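Zoltance is a simulated household robotics competition for student teams, held each year in October. Entrants write control software for a two-armed robot that must carry out domestic tasks in a set of virtual kitchens. The contest grew out of a course taught by Marlene Fröhlich at the Teuber Institute and is now open to outside schools and clubs.

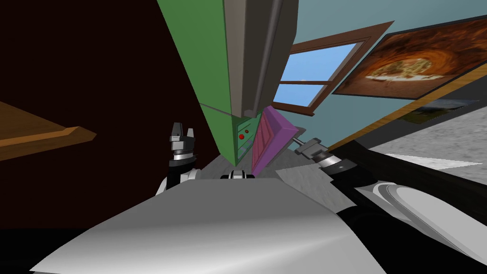
Vol. 2, p. 28

Each team works with the same robot model, which has a two-fingered gripper on each arm. Teams may not alter the body or the joints — only the control program is judged. The kitchens differ in layout and colour, and the one used in the final is withheld until the morning of the event.

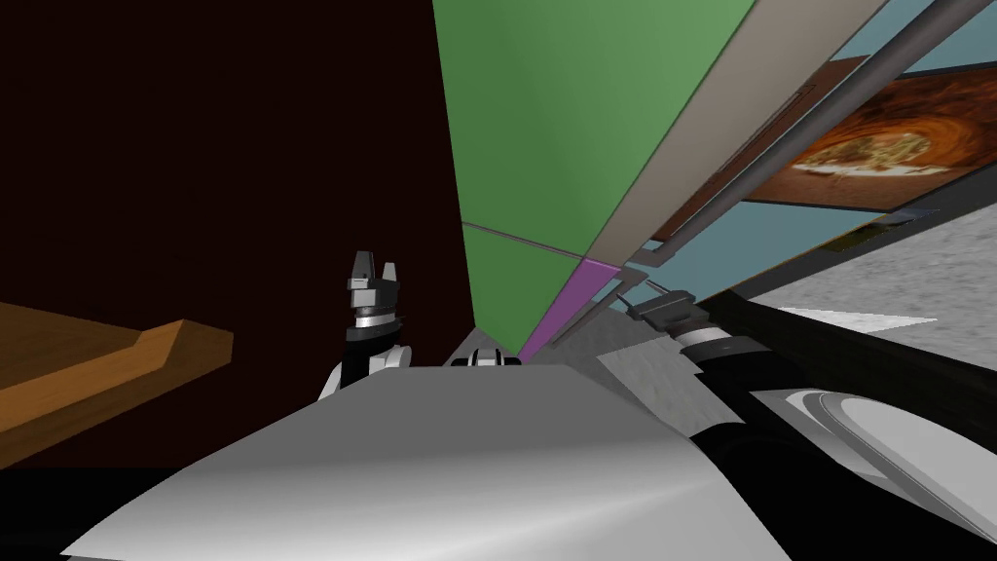 Tasks are drawn from a published list and include opening cabinets, closing drawers and moving small items of food. A run ends when the task is complete or when 2000 simulation steps have passed. Contact with walls and fittings is recorded by the simulator, and heavy contact carries a penalty.

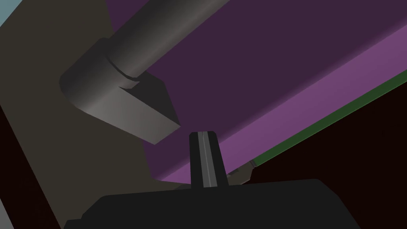
Handles have been treated as a separate exercise since the second contest. Fröhlich's course notes advise students to approach a handle slowly and to check the gripper camera before closing the fingers. The practice software, Plasus, is free to registered teams and stores up to 1000 runs for later review.
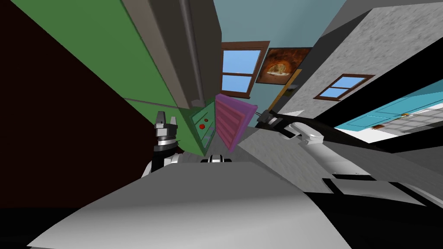
Scoring takes place in two rounds. The first is automatic; in the second, judges watch replays of the leading runs and question the students on their code. The highest-placed team receives the Suder Prize, and its program is added to the teaching collection at the Institute, where it may be studied by later entrants.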